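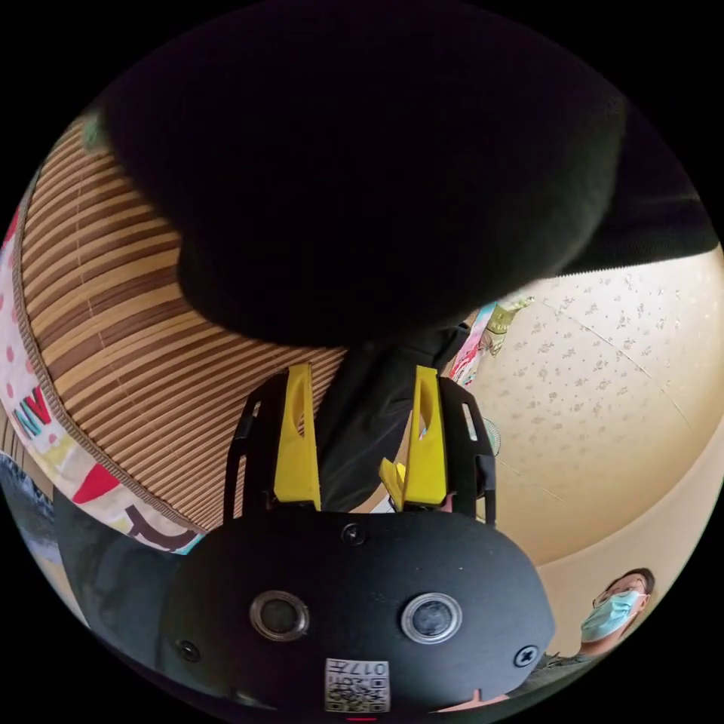
**Ticket: label printer drops off network, back office**
Opened by: Gobnait Foley
Assigned: Şükran Şimşekoğlu
Site: Olthorpe, stockroom side
Priority: medium (was low, bumped it)

**Problem**

Feltex label printer goes offline after the first batch. Prints fine in the morning, then nothing. Queue shows "sending" forever. Power cycle brings it back for a while. Staff are hand writing shelf labels again and I'm getting complaints.

**Log**

9:10 - On site. Printer says READY, PC says offline. Pinged it, no reply. Pulled power, waited, plugged in. Back on network, same address as before, ends in .32.

9:25 - Test label OK. Sent a batch of 30. All came out. Closed the queue window, opened it again, still fine. Annoying.

9:50 - Dead again. Didn't touch anything. Light on the network port is still green so link is up. Tried a diffrent cable anyway. No change.

10:05 - Swapped to the next port on the switch. Same thing, lasted 11 minutes. Not the port then.

10:20 - Gobnait asked if it's the new roll stock. No. Roll wouldn't take it off the network. Put the old roll back in to keep the peace, no change.

10:40 - Checked printer settings page while it was up. Address is typed in by hand, not from the router. Who did that? Gateway is right, mask is right. Sleep timer set to 300 seconds. Turned sleep off. Thought that was it.

10:55 - Wasn't it. Offline again.

11:15 - Ran a ping from my laptop with the printer UNPLUGGED. Got replies from .32. So something else has that address. Should have done this first.

11:30 - Looked up the hardware address in the router list. Comes back with no name. Walked round unplugging things: card reader, no. Front desk PC, no. Old Hsu scanner on the shelf behind the returns desk, yes, pings stop. It got moved back into use on Sunday per Gobnait, for the overflow returns. Set by hand to .32 as well.

11:45 - Changed scanner to get its address from the router. Took two tries, the menu throws you out if you press back insted of save. Came up on a new address. Re-added it on the returns PC.

11:55 - Printer back on .32. Reserved that address for it in the router so nothing else gets handed it. Left the printer itself alone apart from sleep.

12:20 - Batch of 30, then another. Both fine.

**Comment, Gobnait Foley**
Still going at 3. Can you put sleep back on? It hums.

**Comment, Şükran Şimşekoğlu**
Sleep back on at 300. If it drops after that tell me the time it went, and don't power cycle until I've had a look.

**Comment, Gobnait Foley**
OK. Also returns PC now asks for the scanner driver every time you log in. Same ticket or new one?

**Comment, Şükran Şimşekoğlu**
New one please. Pick "Brellidberg image" as the category, it's the login script that does that, the other branch had it in August.

**To do**
- check other two sites for hand typed addresses
- label the scanner with its hardware address
- ask who has the router password besides me

Status: pending, leaving open until end of week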